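Notas para la charla: «La vidente que no quiere ver». Club de lectura de misterio, biblioteca
Versión del 10/2/21

Saludar. Dar las gracias a Niall Baird por la invitación y por prestarme sus ejemplares. Avisar de que destripo el final del primer libro, pero no el del segundo. Quien no haya pasado de la mitad que se tape los oídos cuando levante la mano.
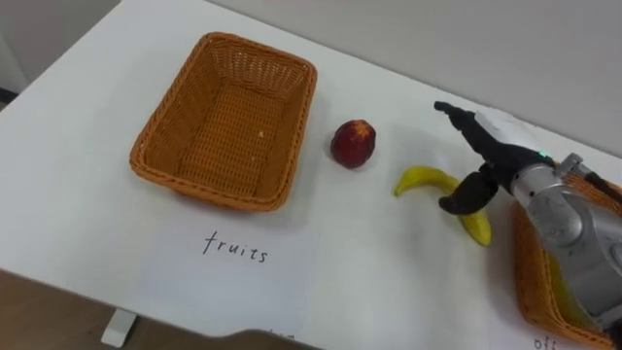
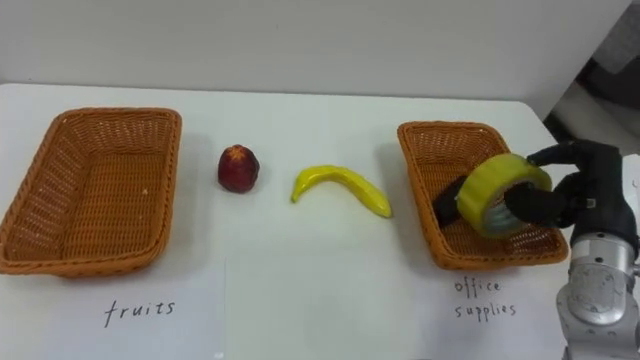
Empezar por la autora. Rhona Matheson publicó cuentos en revistas durante bastante tiempo antes de probar con la novela. Los cuentos eran de fantasmas clásicos: casa, herencia, escalera. No se parecen mucho a la serie, pero en dos de ellos aparece ya una mujer que toca objetos y sabe quién los tuvo antes. Leer en voz alta el párrafo del guante (marcado con papel amarillo). No más de un minuto.

De ahí pasar a Brodholm. Es el pueblo donde ocurre todo, costa fría, un puerto que ya no recibe barcos grandes, 2429 habitantes según el cartel de la entrada. El cartel sale en la primera página del primer libro y vuelve a salir en la primera del segundo con la cifra tachada a mano. Preguntar si alguien se fijó. Casi siempre hay alguien.

La protagonista es Ankrah, a secas. No sabemos el nombre de pila hasta el capítulo 57, que es el último, y ahí lo dice otra persona. Trabaja en el registro municipal, copia actas, come sola. Cuando toca un documento firmado por alguien que ha muerto de forma violenta, oye la última frase que dijo esa persona. Solo la frase. Ni la cara, ni el sitio, ni quién estaba delante.

Insistir en esto porque es la mejor idea de la serie. Una frase suelta casi nunca sirve para resolver un crimen. «Cierra, que entra frío.» «Te lo dije ayer.» Matheson juega limpio: el lector tiene la frase desde el principio y puede equivocarse igual que Ankrah. Yo me equivoqué las dos veces.

Comparar con el detective psíquico habitual. En muchas novelas del género el don hace el trabajo y la trama consiste en convencer a la policía. Aquí la policía la cree bastante pronto. El inspector Boltard la cree en el capítulo tercero, sin grandes aspavientos, y a partir de ese momento el problema es qué se hace con una información que no se puede llevar a un juez. Las escenas de despacho entre los dos son secas y funcionan muy bien. Leer el diálogo del expediente del farero si vamos bien de tiempo. Si no, saltar.

(Beber agua. Mirar el reloj. Debería ir por el minuto quince.)

Primer libro: «Las actas de Brodholm». Resumen rápido. Muere el notario, aparece una escritura de venta con dos firmas, Ankrah la toca y oye dos frases en vez de una. Así sabemos que la compradora, a la que todos creen en el extranjero, también está muerta. LEVANTAR LA MANO. El culpable es el sobrino del notario, que llevaba meses escribiendo cartas en nombre de la compradora. Ankrah había tocado esas cartas y no oyó nada. Ella lo interpreta como que la mujer sigue viva. La explicación es más sencilla: no las firmó ella. BAJAR LA MANO.

Me parece una solución excelente y está a la vista desde el principio. Reconocer también lo que no funciona. La persecución en la lonja es larga y no se entiende bien por dónde va cada uno. La hermana de Ankrah llega, discute, se marcha y no vuelve a mencionarse. El segundo libro tampoco la menciona.

Segundo libro: «Lostinau». Cambia el tono. Lostinau es el antiguo sanatorio del monte, cerrado antes de que naciera Ankrah, y el ayuntamiento le encarga clasificar los archivos antes de vender el edificio. Para cualquiera sería un trabajo aburrido. Para ella son miles de papeles firmados. Matheson dedica un capítulo entero a cómo se organiza: guantes, pinzas, el orden de las cajas, lo que hace cuando se le rompe un guante. Hay lectores que lo abandonan ahí. A mí es el capítulo que más me gusta de los dos libros.

No contar quién es el paciente de la habitación del fondo. Sí se puede decir que el sanatorio no está encantado, o no de la manera que uno espera. No hay apariciones. Hay una frase que se repite en documentos de personas distintas, y eso basta para dar miedo durante doscientas páginas.

Sobre la traducción, breve. El título original del primero jugaba con un doble sentido que se pierde. Las frases de los muertos, en cambio, están muy bien resueltas — suenan a cosas que diría cualquiera en una cocina. Hay alguna errata en las fechas de los expedientes, y en una novela donde las fechas importan eso despista.

Temas para el debate, por si la gente está callada:

Si el don de Ankrah es una ventaja o una avería. Ella usa la palabra «avería».

Si Boltard hace bien en falsificar el origen de la pista del embarcadero. En abril, cuando lo hablamos en el otro grupo, la sala se partió en dos y no hubo manera de pasar al tema siguiente.

Por qué Ankrah no toca nunca la carta de su padre. Está en el cajón en los dos libros. Mi opinión es que sabe perfectamente lo que va a oír, pero dejar que hablen primero.

Si hace falta un tercer libro. Matheson deja cosas abiertas y no ha anunciado nada que yo sepa.

Recomendaciones para quien quiera seguir: los cuentos de la propia Matheson, empezando por el del guante. Repartir la hoja con los títulos al final, no antes, que si no se ponen a leerla.

Recordar que los ejemplares de Niall se devuelven en el mostrador.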